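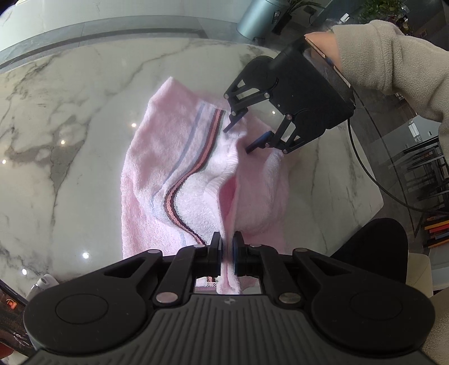
Do "laundry stripping" soaks do anything for old towels, or is the brown water just for show?

Asked in Laundry and Linens
808 views

My towels have stopped drying me. They're cotton, plain terry, bought over several years from different stores, and they all do the same thing now: you get out of the shower, wipe your arm, and the water moves to a different part of your arm. They look fine and they feel soft enough, which makes it more annoying.

My sister-in-law sent me a video where somebody fills a bathtub with hot water, adds borax, washing soda and powdered detergent, leaves the towels in overnight and pulls them out of water the color of tea. The comments are all people being horrified at how dirty their "clean" towels were. I'm not convinced. If I soaked a brand new red towel in hot water with that much soda I'd expect to see colored water too, and it wouldn't mean the towel was dirty. I also notice that in none of these videos does anyone dry themselves afterward.

So my questions are, does it work, and is it worth a bathtub full of powder? I have hard water (we're out past Indholm, on a well), a front loader, and I've been using liquid fabric softener for as long as I've lived here. I use the cap. I fill it up to the line, or thereabouts.

Please don't just tell me to buy new towels. I priced them at Rutherford and I'd like to try something else first.

Answer 1 (marked as accepted)

You've answered most of it in your second to last paragraph. It's the softener.

Softener works by leaving a coating on the fibers. That's what feels soft. A towel needs water to get into the cotton, and the coating slows that down. Add hard water minerals and leftover detergent and you get what you're describing. I'd stop the softener before I did anything else, and I'd do it for a month before I believed any result, good or bad.

On the brown water, I agree with you that it proves very little. Some of it will be old detergent and body oil, and some of it is dye. I stripped a load of white towels once and the water came out a sort of dishwater gray, nothing like the videos. Then I did a load of navy ones and it looked like a crime had been committed. Same house, same people, same soap. Draw your own conclusions.

Does a soak help? A bit, in my experience, if there is buildup to remove. But you can get most of the way there in the machine:

Wash on hot with half your usual detergent and no softener. Check the care label first if they're a dark color.
Run it again on hot with no detergent at all. If you see suds through the door in the second wash, you had residue. If you don't see suds, you probably didn't have much, and a tub soak isn't going to find more.
Dry them fully. Shake each one out before it goes in so the loops stand up.

Before you start, do a drop test. Lay a towel flat, put a few drops of water on it from a spoon and watch. If the drops sit on top like they would on a raincoat, you have a coating problem. If they go straight in, your towels are absorbent and they may just be worn thin, and no powder will fix that. Do it again afterward on the same towel. It takes a minute and it'll tell you more than the color of a bathtub.

Keep the front loader in mind too. They use very little water, and people overdose the detergent because the cap is enormous. I use 2 tablespoons for a full load.

Comments on this answer

Asker: Did the drop test. Drops sat there on four out of six towels. One of them I gave up waiting and poked it. The other two are the oldest ones, which I keep for the dog and never put softener on. I suppose that's my answer.

Reply: That's about as clear as these things get. Leave the dog towels alone.

Reply from Skye Skinner: I'd still want to see the drop test after the hot wash before calling it solved. My drops sat there too and it took me a good many washes to shift it, I lost track of how many. One hot cycle did next to nothing.

Answer 2

Vinegar!! 1 cup in the softener drawer every wash and your towels will be like new. My grandmother did this all her life and she had beautiful towels. Also good for the washer.

Comments on this answer

Reply: Every wash is a lot. Some washer makers warn against vinegar because of the rubber seals, so check the manual. And if you put it in together with washing soda the two mostly cancel each other out.

Reply: Your grandmother probably didn't own softener, which could be the whole secret.

Answer 3 – by Skye Skinner

I did the full tub soak, so I can tell you how it went, for what one person's towels are worth.

I used the Uken stripping powder because it was on sale. The bag says it lifts "years of hidden buildup" and doesn't say how anybody checked. I looked through the ingredients and it was washing soda, borax and detergent, so the same as the homemade mix at a higher price. Water went a murky beige. I was briefly impressed. Then the towels weighed so much wet that I had to carry them to the washer one at a time in a bucket, and there was water all down the hallway.

After drying they were more absorbent. They were also scratchier, and one had faded along the striped border. What I can't tell you is how much was the powder and how much was that I quit softener the same week. I changed two things at once like an idiot.

For hard water, a water softening additive in the regular wash might do more for you long term than any single soak. I've been using the Jarkisska one since January. I think it helps. I thought the last one helped too, so take that as you like. You could get your well water tested before spending anything – the county office did mine, though I waited a while for the result.

Skip the dryer sheets as well. They leave the same kind of coating and people forget to count them.

Comments on this answer

Asker: I forgot to count them. Yes, I use dryer sheets.

Reply: Wool balls instead?

Reply from Skye Skinner: I have some. They're noisy. I haven't noticed any difference in the drying time.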